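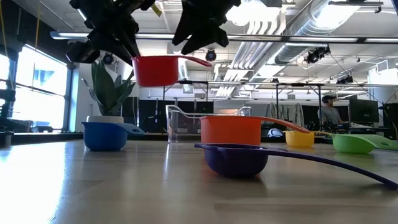 Ticket: Purchase planning, second arm and finger sets
Queue: Lab equipment requests
Priority: Normal
Status: Waiting for requester
Opened: Thursday, February 5, 2026

Original request

Hello, I write to ask for help with the plan for our Miston station. We now use two grippers over one table, and we work with kitchen objects, at the moment the measuring cups. For the next budget we must decide between two ways: to buy a second complete station from Drellberg, or to keep one station and buy better fingers and more spare parts for it.

The quote system does not let me compare the two. When I put the station and the finger sets in the same request, the total field becomes empty and the button "Send for approval" is gray. I tried with two different browsers. I also tried to save as draft and open again, same result.

What I entered:
Line 1: station, Drellberg, quantity 1
Line 2: finger set, narrow tip, Grukell, quantity 5
Line 3: finger pads, Grukell, quantity 80
Line 4: measuring cups, mixed sizes and colors, general supplier

Reply from support

Thank you for the details. The gray button comes from line 1. A station is a capital item and the finger sets are consumables, and the form cannot hold both types. Please make two requests and write the number of the first one in the field "Related." For the comparison you can use the planning sheet, which accepts all types.

Please also check the unit on line 3. Grukell sells pads by the pack, and the form counts packs.

Requester

I made two requests now, and the first one passed. The planning sheet opens, but it shows the station with no yearly cost. Our old sheet from December had a service cost in this place. Is it removed, or do I have to type it?

On line 3 you are right, I wanted 80 single pads. I do not find on the Grukell page how many are in one pack. I have written to them.

Reply from support

You have to type it. The service cost was filled automatically only while the old contract with Drellberg was valid. Until the new contract is in the system, please use the figure from the Drellberg quote and attach the quote as a file. If the quote has no service line, ask for one before you send the sheet. Approvers will send it back without this.

Requester

The quote has no service line. I asked for it today.

While I wait, I would like to explain why the finger sets are in the plan, so the approver does not cut them first. A cup with a thin handle can be held by the handle or by the rim, and these are two different tasks for the fingers. With the fingers we have, the rim is easier for us. For handles that lie almost flat on the table we want the narrow tip. It is possible that narrow tips wear faster. I have no numbers for this and I did not put any in the sheet.

The cups are the cheapest line of all. I put 300 dollars for the whole year, including other kitchen objects. Please tell me if such a small line needs its own request, or if I can buy with the department card.

Reply from support

The card is fine for the cups. Keep the receipt and write the Appiah project code on it. You can delete line 4 from the request.

For the finger sets, please copy your explanation in the field "Reason for purchase." The approver does not see this ticket.

One more point. If you choose the second station, the room form must be included also. It asks for table size, power, and the free space on each side. The form is number 71 in the list of templates.

Requester

Explanation copied, line 4 deleted. I downloaded form 71. It asks for "ceiling load" and I do not know if this is necessary when the new arms would stand on a frame from the floor. Drellberg offers both types of mounting and we did not choose yet.

Reply from support

Leave it blank if you choose the floor frame. For ceiling mounting the building office has to fill it, and you should add their waiting time to your plan. We are setting the ticket to "Waiting for requester" until you have the service line from Drellberg and the pack size from Grukell. Please reply in this same ticket when they arrive, do not open a new one.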